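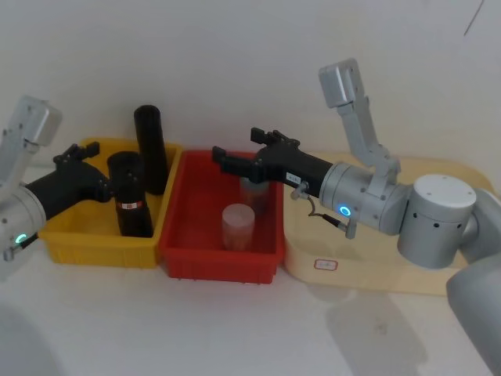
2 min read

Support > Storage and Shelving > Bins and Containers

Polypropylene or polyethylene for small parts bins?

I am replacing the cardboard trays in a parts room with open plastic bins, 193 in the first order. The Trullix catalog lists the same rectangular bin in two plastics at nearly the same price. The room is unheated and gets down to freezing in winter. Contents are mostly short steel pins and bushings. Which one holds up better, and do ribbed walls make any difference?

Answer 1

Polyethylene for the cold. Standard polypropylene homopolymer gets brittle near freezing and can crack at the corners if a full bin is dropped. Copolymer grades are better, so check the data sheet – the catalog page often leaves the grade out.

Ribs stiffen the wall for very little extra material. They matter if you stack bins or hang them by the back lip. On a flat shelf with a light load you won't notice. They do make labels harder to stick, so look for a smooth panel on the front.

Answer 2

we have the Sandoval ones, no problems so far. yellow fades if it's near a window

Answer 3

Agree with the first answer on cold, but polyethylene creeps more under constant load. If the bins hang from a rail, the lip sags over time. I would use copolymer polypropylene on rails and polyethylene on shelves. Weigh one full bin before you order – steel pins are heavier than people expect, and the rating usually assumes an even load across the base.

Last updated August 2023

Contact | © Gumby Community Help | Back to top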